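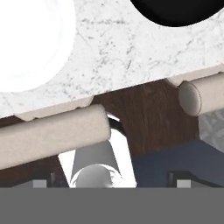
Kundero Kitchen Pack

The Kundero Kitchen Pack is a simulation add-on for training and testing robot arms on household pick-and-place jobs. Sold by Grube, a small software firm in Clirnevton. First release November, current build 29 Jan 2026. Lead developer Eckhard Nolte.

Contents

Rendered kitchens, 4 layouts, plus 82 loose objects: food, plates, cookware. The island layout has a marble top, bar stools, a range and a sink. Two views per run, one wide and one close at the gripper. Tasks are short, mostly moving food on or off a plate. Arm is white with black joint rings, other arms can be loaded thru a config file. 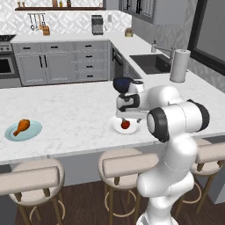 Scoring is automatic. A run ends at 300 seconds or when the object is down and released, whichever comes first. Retries allowed but they cost points.

Price and reception

Single seat 1398 dollars, updates included for the first year. Reviewers at Zetex liked the lighting and the stone textures, less so the instalation, which took almost a full day. Soft foods still behave like hard ones. Fix promised, no date given.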